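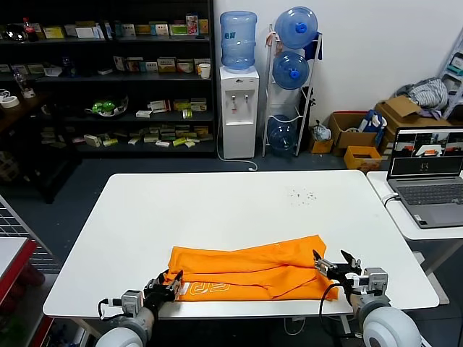
Home | Workshop News | Classes | Tool Bookings | Members

From the workshop: the folding project carries on

May 8, 2026

A good many of you have asked how the two-armed build is coming along, and I've been promising Ishbel Geddes I would write it up properly since before the spring sale, so pour yourself something and I'll try to do it justice.

For newer members, this is the pair of tabletop arms that Ishbel and Yến Diệp have been putting together at our Pickering workshop. They named the project Buson, after the poet, and the plan from the start has been to get it to fold a T-shirt. Not a stack of them, and certainly not a fitted sheet (please stop asking Yến about fitted sheets!), just one T-shirt on a flat white table, done neatly enough that you'd put it in a drawer.

The arms themselves have been sound for a while now. The shoulders went together first and gave very little bother, but the grippers have been rebuilt more than once. The first fingers were too smooth and the cloth slid straight out of them. The second set had a rubber facing that gripped beautifully and then wouldn't let go, so the shirt came up off the table with the hand like a cat that doesn't want to be put down. What's on there now is a plain black finger with a light texture sanded into the tip, and Ishbel is happy with it, which if you know Ishbel is high praise.

The way it learns is by being shown. Somebody guides the arms through a fold, the laptop on the side table keeps the camera views along with the joint positions, and then the whole lot goes into training overnight. As of this week they have 357 folds saved. Yến did most of those, and she tells me the orange shirt now turns up in her dreams. We did try a white one early on – I thought it would look smart – and of course on a white table the cameras could hardly find the hem. Orange it is.

The left hand is meant to hold the cloth down while the right picks up the far end and brings it across. Holding down sounds like the easy job, but if it presses too lightly the shirt creeps, and if it presses too hard the servo warms up and the arm starts to sulk. They've settled on a middle setting that seems to suit, and on the last seven tries the first fold came out square on all but two. The second fold is still a muddle. The layers bunch up and the right gripper tends to come away with one when it wanted both.

Cables are the other headache. The one on the right wrist has been rerouted so it has more slack, and the next step is some proper clips along the forearm. If you have spare ones at home, Yến would be very glad of them.

Ishbel hopes to show the full fold at our July open evening, and the folks from the Cluvmont group have said they'll drive over for it. Come and cheer it on, and bring a T-shirt if you like, any color but white.

Related items
Udumov lathe: new belt fitted, booking open again
Cluvmont group visit: what we saw in their wood shop
Beginner soldering, spring session notes
Pickering workshop: summer hours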